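# Plastow Two-Man Blocking Sled

The Plastow is a sled for people who coach football on a paddock. It has two pads, a steel frame and no moving parts that a fourteen-year-old can get his fingers into, though every season one of them has a go.

We've sold it since the old Huvenwood sled went out of production. The Huvenwood was a lovely thing and weighed about as much as a ute. The Plastow weighs 121 kg bare, and two grown adults can drag it to the shed if they're on speaking terms.

## What you get

- Main frame, welded, in green or in a different green
- Two pads with zip-off covers
- Skids with turned-up noses front and back
- A coach's platform, rated to 1000 newtons, so the offensive line coach may need to stand beside it and yell from there
- One spanner, which you will lose

## Sizing

Pad height adjusts through four positions. The lowest suits under-12s. The second and third cover most juniors. The top one is for senior linemen and for anybody who comes off the ball bolt upright and needs to find out what that feels like.

If your players can shift the bare sled without bending their knees, add weight. The rear tray takes up to 60 kg in ordinary gym plates. Sandbags work too, until they get wet and split. Please don't use the kicker.

## Surfaces

Grass is what it was made for. On synthetic turf, fit the Humport runners (sold separately, sorry) or the venue will be in touch. It won't slide on bitumen. A club that shall remain nameless tried it and then sent us the skids with a warranty form.

Long wet grass in March makes it quicker than you'd think, so walk the line first.

## Looking after it

Wash the mud off. Zip the covers off at the end of the season and hose them down, then dry them in the shade. The colour will fade anyway, and the two greens get harder to tell apart. Tighten the pad bolts once a month with the spanner, or with whatever you bought to replace the spanner.

Replacement covers ship from our Solheim store. Pads are sold in pairs only.

## Price and delivery

$462 for the runners and spare covers as a bundle. The sled itself is priced by postcode, as freight is most of the argument. Ring and ask for Elsa Bakke, who will want to know whether you have a gate wide enough. Measure it before you call. "Pretty wide" is not a number she accepts.

Allow three weeks. Pre-season orders take longer, as every coach in the country remembers blocking on the same afternoon. 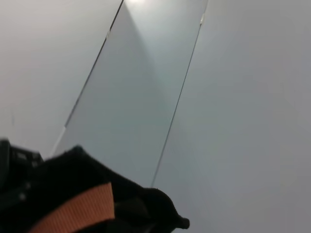

Randi Lindholm: We run ours on the second pad setting for the under-16s and it's been good, but the zips on the covers are stiff for the first month. Candle wax fixed it. Also, can you please sell the spanner on its own?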